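Frequently Asked Questions

I get a lot of mail about Revier, my little travel magazine, and I try to answer all of it, but the same questions come around every month. So I've put the usual ones on one page. If yours isn't covered, write to me anyway. I like getting letters.

Who makes the magazine?

Mostly me, Frans Van Wijk. I write the editor's pages, pick the stories, argue with the printer and pack the back issues. The long features come from freelancers, and the maps are drawn by Zundeo, a two-person studio that has been with me from the second issue on. They are very patient about rivers.

How often does it come out?

Eight times a year. We skip the dead of winter and we skip July, when I'm off traveling myself and not much use to anyone.

What kind of travel do you cover?

Slow stuff, mainly. Regional trains, ferries, walking routes with a decent bed at the end of them, small towns where you can spend three days and not run out of bakeries. I don't do cruises or airline reviews — other magazines do those well and I'd be bored silly. We've had a few city issues, and people seemed to enjoy them, so there will be more.

How do I subscribe?

Use the order form on the subscriptions page. You pay for a full year up front and your first copy goes out with the next mailing. If you want to start with the issue that's already in the stores, put that in the comments box and I'll add it to the envelope if I have any left.

How many subscribers do you have?

At last count, 1,242. I remember when it was 535 and I could fit every label on the kitchen table, so this feels enormous to me!

Can I give a subscription as a gift?

Please do! Choose "gift" on the form and fill in both addresses. I'll put a card in with the first copy, handwritten, with whatever message you like (keep it short, my handwriting gets worse as it goes along). Gift subscriptions don't renew on their own. I'll email you when the last issue is on its way.
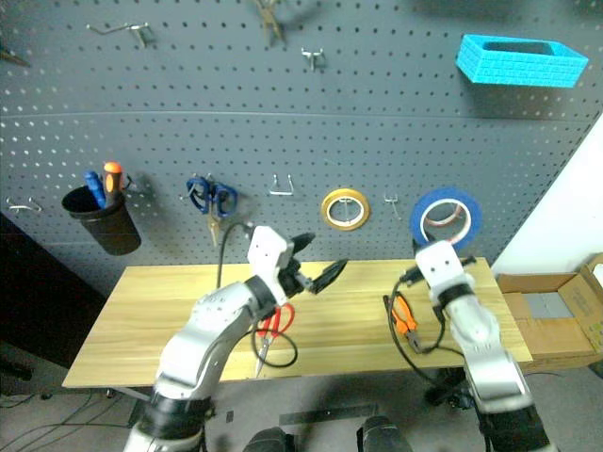

My copy hasn't arrived. What should I do?

Give it two weeks from the mailing date, then email me your name and the address you used when you ordered. I'll send another copy at no charge. If the first one shows up later, pass it on to a friend.

I'm moving. How do I change my address?

Send me the old address and the new one together, please, because I have several subscribers with the same last name and I've mixed them up before. Labels get printed on the Thursday before a mailing. Anything I hear about after that will apply to the following issue.

Do you sell back issues?

I do, as long as they last. The early ones are gone, including the night train issue that everyone asks for. I've thought about reprinting it, but half the timetables in it are out of date and I'd want to redo the whole thing properly. Maybe one day.

Is there a digital edition?

Subscribers can download a PDF of each issue from the Drelard store. The link is in the email you get on mailing day. It's the same pages as the paper one, nothing fancy, but handy if you're packing light. You can also buy single PDFs there without a subscription.

Can I write for you?

I'd love to hear from you. Send a short pitch, a paragraph or two, and tell me where you went, how you got there and what you'd want the reader to know. I'm much more interested in a place you know well than in a long list of places you've been. Please don't send finished articles. I read every pitch, though in a busy month it can take me a while to answer, and a polite nudge is fine.

Do you pay?

Yes, on publication, for words and for photos. I send the rates along when I accept a pitch.

Do hotels or tourist boards pay to be in the magazine?

No. We do run ads, and they're marked as ads. When a writer has been given a free night or a train ticket, it says so at the end of the story.

What's the Furtună prize?

It's our readers' travel writing contest, named after the guesthouse where I came up with the idea over a very long breakfast. Subscribers send in a true story from a trip, and the winner is printed in the fall issue. The rules go out with the spring mailing. You can enter one story a year, and it can't have been published anywhere else.

Can I cancel?

Sure. Email me and I'll refund the issues you haven't received yet. You don't have to give a reason, but if something in the magazine annoyed you I'd like to know which page it was on.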